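Home | News | Interviews | Events | Archive | Contact

Wiping the board: an open afternoon at Ellico

Ellico held its open afternoon in January, and most of the visitors who signed in went to see the packing line on the ground floor. Stellan Lundgren was upstairs with a two-armed robot, a table and a small dry-erase board. He leads the handling work at the firm and spent seven years before that at Fagerlund, on machines that fill cartons.

The task on show was cleaning marks from the board. Lundgren chose it, he says, because it looks trivial and is awkward to program. "You have a light, flat object that is not fixed to anything. If you push on it, it slides. So one arm has to look after the board while the other does the work, and the two have to agree about force."

He draws the marks himself with ordinary pens. Red is the harder colour in his experience, and old ink is harder than new. "Pale blue is a different problem. The ink comes off easily enough, but the camera has trouble deciding if there is any left." 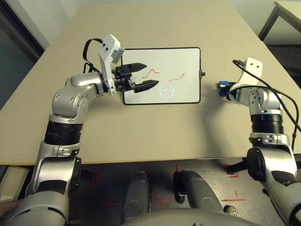

The arms are controlled together. An earlier version treated them as two separate machines that passed messages to each other, and Lundgren dropped it after three months. "One arm would press, the other would find out slightly later that the board had moved, and it would correct. Then the first one corrected for the correction. It was stable on paper."

The present software, which the group calls Dretar, plans one movement for both arms and shares the load between them. It was trained on 3278 recorded runs, all of them guided by a person. Lundgren is careful about that figure. He points out that a run may be very short, and that a good many were recorded on the same table under the same lamps.

"Change the table and you lose some of it. Change the lamps and you lose more. A whiteboard is close to a mirror when you look at it from a low angle. The wrist camera sees a patch of glare and has to work out that it is not a mark, and not a hole."

I asked why the wrist cameras are needed at all, given the one higher up. He said the upper camera is good for deciding where to go and poor for the last few centimetres, when the arm itself is in the way. The wrist view is narrow, but it has the fingers in it, and the edge of the board, and the distance between them is what matters when closing a grip. 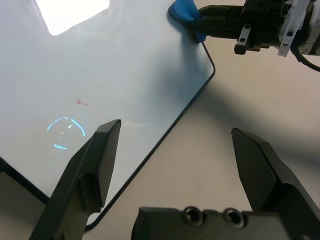

Close view from the wrist during the board work at Ellico.

The choice of grip pads took longer than he had planned for. Hard fingers marked the rim. Softer ones held well but gave slightly under load, so the board turned a little in the grip. The pads tried this winter came from Culteck, and he describes them as adequate. He would like something thinner.

Failures are logged under two headings, contact and sight. Contact failures are the ones visitors notice, such as a dropped board or a missed edge. Sight failures are quieter. The robot stops early with a faint line left behind, or goes on wiping a clean patch. "The second kind costs you time and nothing else," Lundgren said, "but a customer standing next to it will lose patience very quickly."

No customer has asked for a robot that cleans whiteboards, and he does not expect one to. The interest is in wiping down trays and covers between batches, where the parts are light, vary in size and arrive in no fixed position. Ellico has a tray cell planned with the same arms. He would not give a date for it.

On speed he was plain. A person is faster, by a wide margin, and will remain so for this kind of job. He thinks the comparison is the wrong one for a tray cell, which would run through the night with one operator looking in from time to time. What he wants to know is how long it can go before somebody has to walk over. At present the answer is more than 2 hours, measured on the board task, and he wants a full shift before the arms go anywhere near the ground floor.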